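Come be my hands this winter (paid, six spots)

Hi! I run the home tasks part of a robot learning project at Flarnovier, and I'm looking for 6 people who'd like to spend a few weeks picking things up and putting them down again with a pair of hand-held grippers. It's a lot more fun than I just made it sound.

The short version of what we do: robots are still pretty bad at soft stuff. Give one a wooden block and it copes. Give it a pillow, a towel or a sock and it gets lost, as the thing changes shape the second you grab it. So we have people do the chores first, holding the same kind of gripper a robot would have, and we record how the grippers move. Later a two-armed robot learns from those recordings. I've been working this way since the Zadach study, and I still like it better than driving a robot around with joysticks (I was terrible at that, by the way).

You'd be doing it in furnished rooms that look like somebody's place, with couches, rugs, cables, clothes on the floor and all the rest. I don't want tidy. A robot that only works in a tidy room isn't much use to me!
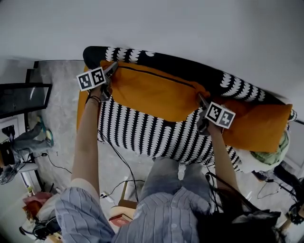
Big cushions were the thing I got the most grief about last time. One person who'd done the November round wrote to me that the first hour feels like eating soup with oven mitts, and that after that you stop thinking about your fingers and start planning where each grip goes. Pons, who did the same round, put it differently: "My advice is to slow down on the second hand. I kept grabbing with both at once and losing the corner."

I pass that on because it's good advice, and also because it matches what we found. In that round we kept 3,220 recordings. Of those, 1,737 needed both grippers, and the ones where people placed one hand and then the other were much easier for the robot to learn from. I'd like to find out if that holds for bedding and laundry too, and that's what the new round, Urkum, is for.

What I need from you: you're 18 or older, you can stand and bend for a couple of hours with breaks, and you don't mind doing the same chore over and over with small changes. Left-handers very welcome, I never get enough of you. No tech background needed. I'll teach you the grippers in one afternoon.

What you get: paid training, paid sessions (two or three a week, you choose the slots), travel costs covered, and a bonus once the group reaches 1,000 good recordings. We record the room and your hands and arms, so please read the consent form before you sign it, and ask me anything that bugs you.

To sign up, use the form on the Urkum page and tell me which household chore you hate most. Sign-up opens 5th January and stays open until all the spots are filled.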